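Américo Patrício keeps the lease drawings for the Teixeira building in a flat drawer, and he brought out four sheets before he would talk about the room. The room is a long one on the second floor, white on the walls and ceiling, and it has been a drafting office, a sample store for Fleltex and, for one winter, nothing at all. Patrício has looked after the fit-out through all of that. His subject, when he is allowed to choose it, is light at desk height.

"People ask for a bright room," he said. "That is not a specification. I ask them what they do with their hands and how far the work is from their eyes. Then I can give them a number."

The number in this case was 900 lux at the work surface. It is high for an office. A room for typing and meetings can run at a good deal less, and Patrício said he would normally argue a tenant down. He did not argue here. The tenants wanted to see small parts without a task lamp on every table, and they wanted the light to stay the same when someone leaned over the work.

The last point took up most of the design time. A person bending over a table is a large dark object between the ceiling and the table top. With one row of lamps down the middle, whoever stands on the near side throws a shadow onto exactly the area he is looking at. Patrício's answer was to stop treating the ceiling as a grid.

"The old layout was drawn by somebody who liked symmetry," he said. "Everything parallel, everything the same distance apart. It looked tidy on paper. I took a meter in at 9 in the evening, so there was no daylight, and walked it. The corners were poor and the middle was too strong."

He kept the long fluorescent fittings. This surprised Hélder Neves, who did the electrical work and who had priced a full replacement with flat panels from Flendel. Neves still thinks the panels would have been the better purchase over ten years.

"The tubes are a consumable," Neves said. "You are going to be up a ladder. With the panels you are up a ladder much less often. I put that in writing and he read it, and he kept the tubes."

Patrício does not dispute the ladder. His reasons were the ceiling and the budget, in that order. The ceiling is plain plaster on a concrete slab, and the panels needed either a suspended grid or surface frames. A suspended grid would have taken height out of a room that does not have much to give. Surface frames would have needed new fixings into a slab that Neves had already found to be uneven. The long fittings only needed two points each, and most of those points existed.

The reflectance of the surfaces did a good part of the rest. Both men came back to this more than once. The paint is a flat white, two coats on the walls and three on the ceiling. Patrício specified it before he specified anything electrical, and he measured again after it dried. The gain at the table was larger than he had allowed for, and one circuit was dropped from the order as a result.

"Paint is part of the lighting," he said. "It should be on the same sheet. It never is."

Cooling was the second subject, and here the conversation was mostly with Neves. The unit is a wall-mounted one and sits high on the long side. He would have preferred the end wall, where the air could be thrown down the length of the room. The end wall has the riser behind it and could not be drilled, so the unit went on the side and the pipes were run at the junction of wall and ceiling toward the back.

The pipework is exposed. Patrício had a boxed section drawn, with an access hatch, and then removed it.

"A box hides the joint that leaks," Neves said. "I told him I would build it if he signed for it. I also told him where the joint would be."

The conduits follow the same line. Keeping pipes and conduits together means one set of brackets and one strip of wall that has to stay clear. It also means that anyone adding a cable later will see where it is supposed to go. 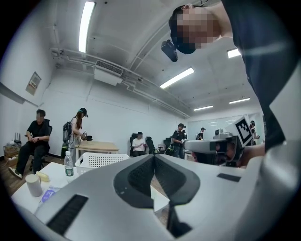
Patrício is less satisfied with the floor. He had wanted outlets set into it, so that a table could stand anywhere and still have power, and the quotation from Grodmont for cutting and making good came to 1,868 before tax. It was struck out. Power comes from the walls, and the tables have tended to settle within a cable's length of them. He considers this a fault in the design, although he agrees that the tenants have not complained.

Network provision went the same way. The drawing shows a cabinet and a data point on each side. In use, the router stands on stacked cardboard boxes near the wall. Patrício has offered a shelf. A shelf at head height would need two screws and a bracket that he already has in the store, and the offer stands.

Neves was asked whether the height of the router matters.

"Off the floor is good," he said. "Higher would be better. The boxes are fine until somebody needs what is in the boxes."

On noise, both were brief. Hard white surfaces return sound as well as light, and a room finished this way has a long, flat echo until furniture goes in. Office chairs and people absorb some of it. Patrício priced acoustic panels for the upper part of one wall and left them as an option, with the fixing positions marked on the third sheet. They have not been ordered. A darker panel would also cost him some of his reflectance, and he said he would want to measure again before agreeing to any color other than white.

He does measure again, at set times. The tubes lose output as they age, and the paint picks up dirt, and neither change is visible day to day. Patrício goes in every April with the same meter, takes readings at the same marked positions, and writes them in a column beside the previous year's. When the average at table height falls under his limit, the tubes are replaced as a group, including the ones that still look good.

"Changing them one at a time gives you a ceiling with different ages in it," he said. "The color shifts. One tube looks pink next to a new one. Then people tell you the new one is wrong."

Neves agreed with the group replacement and used it to restate his case for the panels. The two of them have evidently had this exchange before. Patrício let him finish, then turned back to the drawing and pointed out that one fitting is shown on the wrong side of the pipe run. It was installed correctly. The sheet was never revised, and he wrote a note in the margin in pencil before putting it back in the drawer.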